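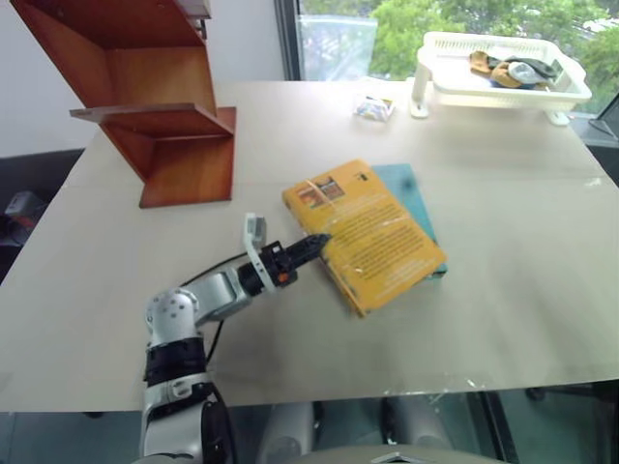 Seeing Stomata: Comparing Two Ways of Lighting a Leaf Peel
Project report, Introductory Microscopy
Kiều Kim and Joar Sandberg
Supervisor: Birger Tveit

Background

Stomata are the tiny pores a plant uses to take in carbon dioxide and let out water vapor. Each pore sits between two guard cells, which swell and shrink to open and close it. We had both seen the textbook drawings plenty of times, but neither of us had looked at a real one before November, and we were hooked after the first slide!

Our question came out of a practical problem. Leaf peels are thin and nearly colorless, so under ordinary brightfield light the cell edges tend to wash out. We wanted to know if oblique lighting, where the light comes in from one side, would make the guard cells easier to find and count without using any stain.

Material

We used spiderwort (Tradescantia) from the windowsill in the teaching lab. Its lower epidermis comes off in a wide, clean strip, and the stomata are big and well spaced. We also tried ivy, but the peels tore so badly that we gave up on it after one afternoon.

Method

We took 18 peels from the undersides of healthy leaves. For each one we bent the leaf until it snapped, pulled back the thin skin with tweezers, and floated it onto a drop of tap water on a slide. Getting the cover slip down without trapping air took practice — lowering it slowly from one edge with a needle worked best for us.

Every peel was looked at two times with the 40x objective, first in brightfield and then with oblique light. For the oblique setting we slid a piece of black card partway under the condenser, leaving a crescent open on one side. Idun Kristiansen from the year above us showed us how to do this, and it costs next to nothing. We left the focus alone between the two views and adjusted only the brightness.

One of us counted all the stomata in the field of view while the other wrote down the number, and then we switched places and counted again. If our counts differed, we marked that field as a disagreement. We also noted whether each pore looked open, closed, or unclear.

Results

Brightfield gave us 4 fields where our counts did not match. With oblique light there were 2. Most of the trouble in brightfield came from stomata near the rim of the field, where one of us would include a pore and the other would miss it completely.

The bigger difference was in how the cells looked. Oblique light gave the guard cells a raised, almost carved appearance, with a bright side and a shadowed side. The chloroplasts inside them stood out nicely, and so did the ring of neighboring cells. Brightfield was still better for judging whether a pore was open, as the shadow in the oblique view sometimes filled the gap and made an open pore look shut.

Discussion

We think oblique light is well worth setting up for counting, and we would switch back to brightfield for checking pore opening. Using both on the same slide is quick once the card is cut to size.

Our sample was small, and the same two people did all the counting. We always used brightfield first, so by the time we got to the oblique view we had already seen that field once. That could explain part of the better agreement. Bendik Dahlgren pointed this out when we presented to the class, and he is right. A fairer test would mix up the order.

The relief effect can also fool you. A bump may really be a dip, depending on which side the light comes from. We turned the card around on one slide and the guard cells seemed to sink into the leaf, which was great fun to watch.

Next steps

We would love to repeat this with peels kept in the dark overnight and see how many pores have closed by 8 in the morning. Joar also wants to try a weak salt solution and watch the guard cells shrink as it spreads under the cover slip. The black card is in the drawer with the lens paper if another group wants to use it.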